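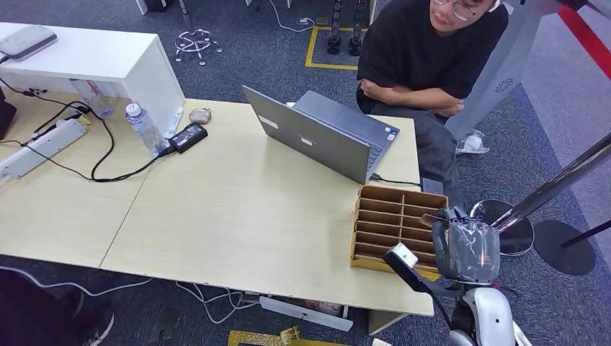
How a robot learns to pick things up

Picking up a pencil feels easy. You look at it, your hand goes to the right place, and your fingers close. You do not have to think about each part. A robot does. Somebody has to work out every part of that job and put it into the machine.

This page is about a robot called Plollard. It is being put together in a shared workshop in Pondby, where people can come in and use the tables and tools to build things. Plollard has a white body and grey and black arms. The job it is learning is sorting small parts into a cardboard tray.

Why a tray?

The tray is brown cardboard, divided into narrow compartments by thin strips of card. It makes a good test. The gaps are small, so the arm has to stop in the right place. If it goes a little too far, it bumps into a divider. Cardboard is also cheap. When a tray gets squashed, the builders fold a new one and carry on.

What is a gripper?

A gripper is the part at the end of a robot arm that does the work of a hand. The one reaching for the tray has a white pad at its tip. Pads are often made from something a bit soft, so that the gripper can hold an object without letting it slip.

A gripper does not know how hard to squeeze. It has to be told. An egg needs a gentle squeeze and a full bottle of water needs a firm one. Plollard began with wooden blocks, which do not mind either way.

How does the arm bend?

Your arm bends at the shoulder, the elbow and the wrist. These are joints. A robot arm has joints too, and in most robot arms each joint is turned by a motor. To reach the tray, several motors have to turn together, each by the right amount.

The builders measured how far the arm could stretch before they set up the tables. It can reach 620 millimetres, so the tray has to sit near the edge, close to the robot. Two tables are pushed together to give enough room for the tray and the laptop.

What is the laptop for?

The laptop is where the builders write the program. A program is a list of instructions. For one small part, the list goes something like this:

Move the arm above the part.
Open the gripper.
Lower the arm.
Close the gripper.
Lift.
Move above an empty compartment.
Lower the arm and open the gripper.

The real program is much longer than this. It also has to say what to do when something goes wrong, such as when the part is dropped.

How long does it take to learn?

Quite a long time. Plollard had roughly 300 tries at the tray before the builders were happy to move on to smaller parts. After each group of tries they changed one thing in the program and started again. If you change lots of things at once, you cannot tell which one helped.

Staying safe

Robot arms can move quickly and they cannot feel sorry if they bump you. In the Pondby workshop, there are rules for everyone:

Keep your hands off the table when the arm is moving.
Know where the stop button is before you start.
Tie back long hair.
Ask before you touch a cable.

Try it yourself

You need an egg box, some dried beans and a pair of kitchen tongs. Ask a friend to sit at a table and shut their eyes. They are the robot. You are the program. Tell them how to pick up a bean with the tongs and drop it in the egg box, using only short instructions such as "left a little" or "close". Then swap places.

Words to remember

Gripper: the part of a robot arm that holds things.
Joint: a place where an arm can bend or turn.
Motor: a machine that makes something turn.
Program: a list of instructions for a computer or robot.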